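The ceiling and the trolley
7/4/25

I promised a few of you a proper post on the big room at Storside and then let June go by without writing a word of it. So let's go, starting with the thing I bore everyone about, the ceiling!

It's timber, white planks with two white beams crossing them, and I've been in love with it since our first walk-through. We'd looked at two other spaces in Holroyd by then, both with those speckled drop-in tiles that make any room feel like a dentist's (sorry, dentists), and I had more or less made peace with tiles. Then the agent opened the door here and I walked straight into a bollard because I was looking up. The tubes are plain old fluorescents and I wouldn't swap them for anything fancier. They suit the planks, they throw an even light right down towards the hallway, and on a bright day the big black-framed window does half the work for them anyway. All that greenery outside it! People drift over and stand there to talk, and I've given up trying to put anything useful along that side.
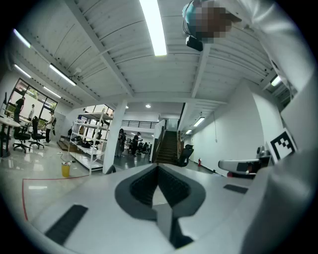

Leanne Lightfoot wrote underneath my last post that white boards are all very well until you have to dust them, and that she did hers with a microfibre mop on a painter's pole, dry first and then barely damp, working along the boards and never across. She also said to do the light fittings before the boards or you'll be doing the boards twice. I have since bought the pole. I haven't done the light fittings first, Leanne, I did them last, and you were completely right.

Anyway, the floor. It's polished concrete, grey, very shiny, and it picks up the lights in long streaks that I find lovely and that also show every single footprint. Soft-soled shoes help. So does a wide dust mop first thing, before the first coffee gets carried across it. What I really wanted to tell you about, though, is what rolls on it.

We now own a flatbed trolley. A proper platform hand truck with a diamond-plate deck and a black push handle at one end, and I can't believe we went so long without one. I've carried flat-pack boxes up against my chest like a baby for years. I bought it second-hand from a bloke clearing out a storeroom near the station, 192 dollars, and he threw in a ratchet strap. On concrete this smooth you can shift a full load with two fingers, so watch your corners. My first proper trip was the Troda shelving, 17 cartons of it, and I did the lot in three goes with time left over for lunch.

A few things I've learned from it already. Put the heavy boxes at the handle end. Push it where you can see over the load and pull it where you can't. The deck is a bit noisy with anything hard on it, so I keep an old bath mat handy for the days when I'm moving crockery. And when it's parked, it's a table! A low one, I grant you, but it has already been a sorting bench, a spot to do up a parcel and somewhere to put things down while you hunt for the tape.

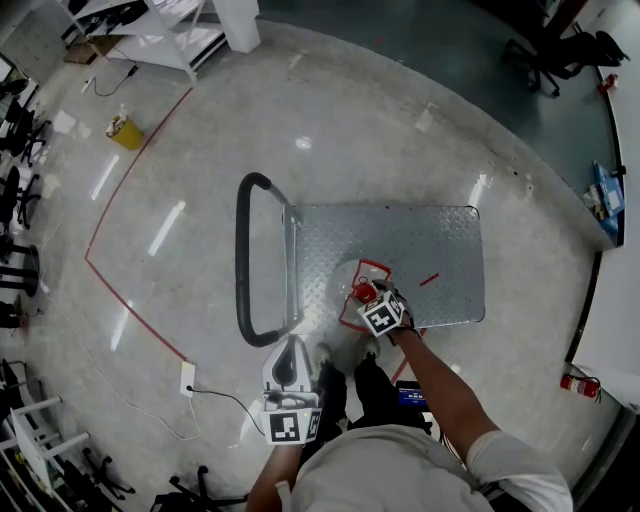 The shelves themselves are white metal and went up along the pillar, which I fretted over for days and am now thrilled with. Bulky stuff lives low, a carton can slide in underneath, and the small loose bits go into bins. I'm a yellow bin convert, by the way. You can find yellow from the other end of the room, and on a grey floor you won't trip over it.

Chairs are the next job. The black office ones migrate. I push them back to the side at night and by ten in the morning they're all over the place again, and the round stool goes wherever it likes. I've been eyeing off a Foreso wall rack for folding seats, although that would mean owning folding seats, so I'll measure up first and report back. If you've hung one on a plaster wall, please tell me what fixings you used!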